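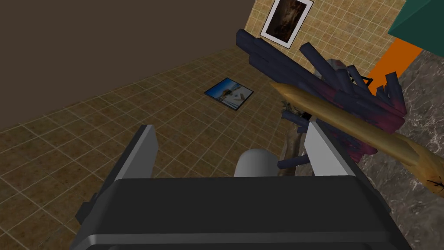

What Happens After Someone Calls the Police?

When something is stolen, a store or a family may call the police. The call starts a set of steps, and each step has a name. This page explains the steps in order. The rules differ a little from state to state.

The call

A person called a dispatcher answers the phone. The dispatcher asks where the caller is, what happened, and whether anyone is hurt. The answers are typed into a computer, and the computer gives the call a number. In the town of Mostumby, the dispatch center took 338 calls in June. Only 43 were about stolen things.

The report

An officer goes to the place and talks to the people there. Someone who saw what happened is called a witness. The officer writes down what each witness says, the time, and a list of what is missing. These notes become the police report. Reports are kept even if the item is found the same day.

Evidence

Evidence is anything that helps show what happened. A receipt can be evidence. So can a fingerprint or a store video. Each item goes into a bag with a label, and everyone who handles the bag signs for it. The list of signatures is called the chain of custody. If a signature is missing, a judge may ask why.

Arrest and charge

These two words do not mean the same thing. An arrest means that police take a person into custody. A charge is a written statement of the law the person is said to have broken. A lawyer for the government, called a prosecutor, usually decides on the charge. Until a court decides, the person is a suspect or a defendant, and the law treats that person as innocent.

How much was it worth?

The value of the item can change the charge. Suppose a state draws its line at $500. Taking a $3 pen from the Vesex store would fall below the line and would probably be a misdemeanor, a less serious crime. Taking a bicycle worth more than $500 from Prusano Cycles could be a felony, a more serious one.

Words to know

Custody: being held by the police
Defendant: a person charged in court
Dispatcher: the person who answers the call and sends help
Witness: a person who saw or heard something

Sotelo Young Readers, Law and Safety pages. Updated 10/15/20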